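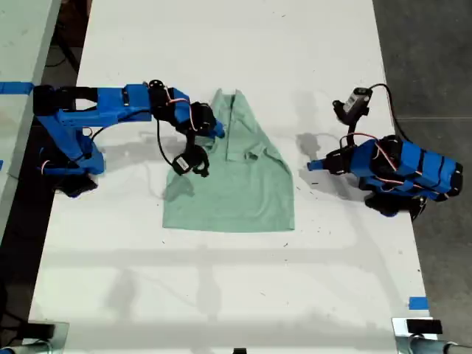
Polo laid flat between the two arms, collar pointing up the table.

Guides > Two-arm kits > Folding a polo shirt

Fold routine for the Erkitz two-arm kit. Assumes the arms are built, IDs flashed and calibrated. If not, go do that first, this page won't help you.

Budget an afternoon. The fold is quick, the teaching is what eats the time.

What you need
- Erkitz kit, both arms, both power supplies
- a table you can look straight down on with the top camera. White or pale is best
- two clamps per table edge, proper metal ones
- blue tape
- polo shirts, plain color, 2 at least. Don't start with stripes

Clamp first. The arms pull on cloth harder than you'd think and a table that creeps a quarter inch ruins every position you saved. Re-check the clamps after lunch. Mine had moved.

Tape next. Mark where each base sits, so if one gets bumped you can put it back without a full recalibration. A small square near a corner of the table helps too, use it as your camera zero.

Laying out the shirt
Flat, placket up, collar away from you. Hem straight across. Smooth it out from the middle with your hands but dont iron it, small wrinkles are fine and the routine needs to see some anyway. Keep it centered between the bases. Too close to one side and the far arm runs out of reach at the shoulder, you'll get error 10 and a limp elbow.

Lights: overhead, soft. Arm shadows on the cloth are OK if they're pale. Hard black shadows get read as fabric edge. I had the left shoulder in deep shadow for most of a day and couldn't work out why it kept grabbing air.

Teaching the grab points
1. Power on left, then right. Wait for both to hold position.
2. Open the Flanbridge panel, pick Cloth, then Flat garment.
3. Torque off on the left arm only. Move the gripper by hand to the shoulder, close by the collar. Save.
4. Same arm, bottom hem, same side. Save.
5. Torque back on. Keep a hand under the wrist when you do this, it jumps.
6. Repeat with the right arm.
7. Save the park pose last. Right arm folded up tight near its base, tip well clear of the shirt.

Pinch height matters more than anything. Fingers should just touch the table, then come up a hair. Too low and the wrist servo stalls (you'll hear it). Too high, nothing in the fingers.

First run
Speed slider at 198. Yes the default is 3,000. No, don't use the default. Finger near the stop key.

Left side folds in first, then right, then hem up to collar. If both arms want the middle together, set Wait on the right one. It's under Timing, not under Safety where you would look for it.

Things that go wrong
- Collar flips under: move the shoulder point down toward the sleeve a little.
- Sleeve gets left behind: add a third point at the cuff.
- Cable snags on the elbow: leave more slack, tie it at the base not at the link.
- Shirt slides insted of folding: table too slick. A Gollau mat fixes it, so does a cotton sheet pulled tight.

Is the kit worth it for this? For learning, yes. For actual laundry, no way, I fold faster half asleep. The old Kılıçarslan grippers held thin knits better, but they were a pain to wire and the panel doesn't list them anymore. Stock fingers do fine on polo fabric. T-shirts next, whenever I get the pinch height sorted for thinner cloth.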